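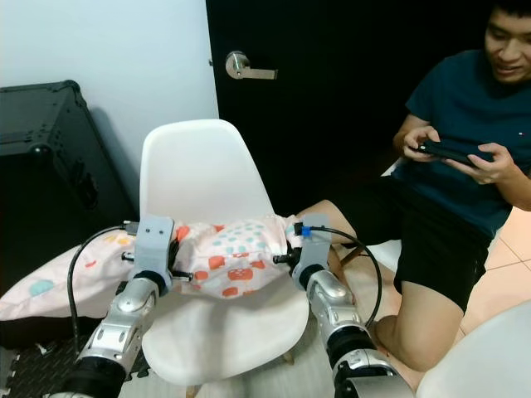
## Le coussin, les pinces et le câble qui lâche

Bon, je note tout ça tant que c'est frais, parce que la même panne m'est tombée dessus trois fois depuis mai et que j'ai perdu une matinée entière à chercher au mauvais endroit.

La panne : les deux bras tiennent le coussin au-dessus de la chaise, tout va bien, et d'un coup la pince droite s'ouvre. Pas d'alarme, pas de message, juste le coussin qui pend d'un seul côté. La première fois j'ai accusé le tissu (trop glissant), la deuxième j'ai accusé Hậu et ses réglages - pardon Hậu ! C'était le connecteur sur le dessus de la pince. Quand le bras monte, la boucle de câble se tend, tire sur la fiche, et le contact saute une fraction de seconde.

### Ce que je fais maintenant

**Avant d'allumer**, je lève chaque bras à la main jusqu'en haut et je regarde le câble. Il doit rester mou partout. S'il se raidit, je redonne de la longueur à la base, jamais en tirant côté pince.

**Pour tenir la fiche**, un petit collier en velcro à 3 cm du connecteur. Nhi Mạc préfère le collier plastique, moi j'en ai coupé un de travers avec la pince coupante et entaillé la gaine, donc velcro, merci bien.

**Pour le coussin**, on attrape la matière franchement, avec du rembourrage entre les doigts. Un coin de housse tout seul, ça file. Et on ne tend pas à fond : quand les deux bras tirent l'un contre l'autre, les moteurs chauffent pour rien et les coutures souffrent (j'ai recousu une housse avec du fil de pêche, c'est moche mais ça tient).

### Si ça lâche quand même

On ne rattrape pas le coussin ! Je sais, c'est un réflexe, je l'ai fait, et la pince s'est refermée sur mon pouce au retour du courant. Rien de cassé, presque 10 jours avec un ongle violet. Maintenant c'est dans cet ordre :

1. arrêt d'urgence
2. alimentation coupée au bloc
3. on soutient les bras, ils retombent sans prévenir
4. seulement là, on touche à la fiche

Milovan ajoute qu'il faut reculer les jambes avant de rallumer, surtout quand on pilote assis juste à côté. Il a raison, et je l'oublie une fois sur deux.

Dernier truc : l'embase abîmée, je l'ai remplacée par une Hornex qui se verrouille d'un quart de tour. Il m'en reste deux dans le tiroir du haut, avec les velcros. Si vous prenez la dernière, laissez-moi un mot sur l'établi.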